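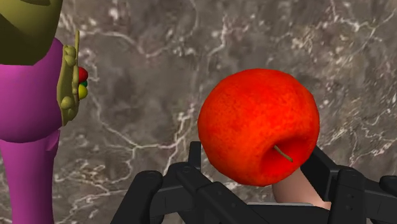

Fruit and veg boxes: your questions, and our doubts

We tested weekly box schemes over one long spring and wrote down what readers kept asking us. We paid for every box ourselves. If you were hoping to be told that a box will change your life, try the companies' own websites, which are full of that sort of thing.

Is a box cheaper than the supermarket?

Usually no. The schemes like to compare themselves with the dearest organic range in the shops, and on that basis some of them come out slightly ahead. Put the same box next to ordinary loose produce and it loses nearly every time. Our standard Stestley box cost 18 pounds, and we could have bought a similar weight of ordinary fruit and veg for a good deal less. Whether you think the difference is worth paying is up to you, but don't call it a saving.

What about the introductory offers?

Pramura gave us 40 per cent off the first box and a smaller discount on the second. The third was full price, and the reminder email arrived after the payment had gone through. Put a note in your diary. Read what happens at the end of the offer before you type in your card number, and be suspicious if you have to hunt for it.

Does "local" mean anything?

Not much by itself. We asked all three schemes how far away a farm could be and still count as local. Grillero gave us a distance, though it only covered part of the range. Stestley sent a long reply about relationships with growers. Pramura did not reply. In May there isn't a great deal coming out of British fields, and a full box at that time of year will have imports in it whatever is printed on the lid.

Are the apples fresh?

Depends what you mean by fresh. British apples are mostly picked from late summer into autumn, and the ones sold in spring have been kept in cold stores with the oxygen turned down. There is nothing wrong with this and supermarkets do the same. What annoys us is the phrase "freshly picked" on a leaflet that came with apples in April. Ask for the variety and the country. A seller who can't tell you either probably doesn't know when they were picked.

Is a redder apple a sweeter one?

No. Colour depends on variety and on how much sun the fruit had. Plenty of deep red apples are woolly and dull, and some of the best eating apples are green or a muddy brown. Firmness and smell are better guides, and you can't check either of them through a website.

Do wonky fruit boxes cut waste?

Possibly a little. The claim is that odd-shaped produce would otherwise be thrown away, but a lot of it already went into juice, soup, pies and animal feed. We asked for figures showing how much had been rescued and got a leaflet with a smiling carrot on it. We'd also point out that a box you didn't choose can cause waste at your end. We composted more turnips than we care to admit.

Can I leave out things I don't like?

With Grillero, yes, up to 3 items. With Stestley, yes, but the swap is chosen for you, and ours was more kale. Pramura lets you pick everything on its dearest plan, at which point you are doing an ordinary online shop with a smaller choice.

Do those freshness discs in the drawer work?

We tried the one made by Shim, which is meant to soak up the ripening gas that fruit gives off. We put it in one fridge drawer and left another without. The apples looked the same in both. The bananas weren't in the fridge, so we can't speak for them. It's a small test and we wouldn't swear by it, but we haven't bought a refill.

How should I store apples, then?

In the fridge, in a bag with a few holes in it, away from leafy veg. Take out any bruised ones and eat those first. Roughly 30 days is realistic for a firm variety. Soft early ones won't last anything like that long.

Is it easy to cancel?

Grillero: a button in your account. Stestley: a button, then several pages asking if you're sure. Pramura: a phone line that shuts at 4pm. Pausing is easier with all of them, but pauses run out and the boxes start up again.

Would you keep any of them?

One of us kept Grillero, on a fortnightly order. The rest of us went back to the market.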